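Ticket 482: Washer stops mid-cycle with drain error, building laundry room, Ukon
Status: Closed
Priority: Normal
Unit: Lundum front loader, machine 2
Category: Drain / pump

Reported problem
Machine 2 fills and washes normally, then stops at the first drain with the drain error on the display. Water remains in the drum to the bottom of the door glass. Door stays locked. Power cycling clears the display, but the error returns at the next drain. Machine 1, same model and same standpipe, is not affected.

Entry 1, 8:40 a.m.
Confirmed the fault on the rinse and spin program, empty drum. Pump hums for the full timeout and no water reaches the standpipe. Supply voltage at the outlet is normal. Hose is not kinked. Standpipe accepts a full bucket without backing up, so the building drain is ruled out.

Drained the tub through the service hose behind the kick panel. Opened the pump filter. Found lint, a coin, and a length of bra underwire lodged across the filter housing. Removed all three. Turned the impeller by hand: it moves in steps, as it should for this motor type, with no scraping.

Entry 2, 9:25 a.m.
Refitted the filter and ran rinse and spin again. First drain completed. Second drain failed with the same error. Refill level looked normal, so the pressure sensor was not the first suspect.

Asked the building office how small items are washed. Tenants have been putting underwear and socks in the drum without a bag. Recommended a zippered mesh bag for anything with wire, hooks, or straps. 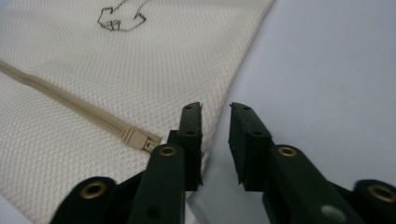
Pulled the pump. Impeller has one chipped blade. The chip was not in the filter or the sump, so it has probably gone out with the water. Winding resistance is in range. A chipped blade alone does not usually stop the flow, so the sump hose came off next. A child's sock was packed into the elbow where the hose meets the tub. It acts as a flap: water gets past it at low flow and it closes when the pump pulls hard. That matches the one good drain followed by a failure.

Entry 3, 10:50 a.m.
Sock removed. Elbow flushed. Hose clamp was corroded and has been replaced from van stock. Ordered a replacement pump from Nundunen, because the chipped blade will get worse. Original pump refitted until the part arrives.

Test load: towels, warm program, 500 ml of extra water poured into the drum before start to check for leaks at the new clamp. No leaks. All drains completed. Final spin reached full speed.

Bag type recommended to the building office:

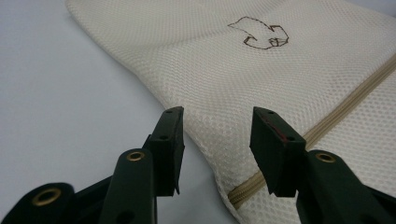

Fine-mesh laundry bag, cream, with small outlined logo.

Entry 4, 2:15 p.m.
Replacement pump received and fitted. Torque on the pump screws checked by hand only. Ran the service test through all steps, no stored errors. Error memory cleared. Door lock releases within the normal delay after the final spin.
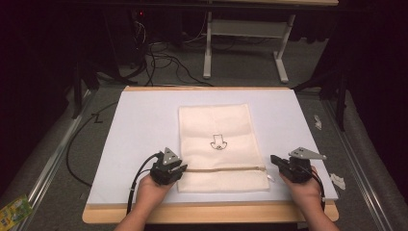

The drum gasket was checked while the front was open. There is one shallow cut at the lower edge, consistent with a wire or a hook, and it does not reach the inner lip. No action now. Bags should be closed all the way before they go in; on the cream pouch the zipper runs across near one end, and the small outlined arrow in the middle points toward it. Do not fill a bag so tightly that the contents cannot move.

Follow-up
Building office (Sánchez block) to post a notice about bags and emptying pockets. Pump filter on both machines to be cleaned every 14 days until further notice. Reopen this ticket if the drain error returns on machine 2. If the gasket starts to drip, open a new ticket under Door / seal and refer to this one.

Parts used: drain pump, hose clamp.
Parts returned: drain pump, chipped impeller.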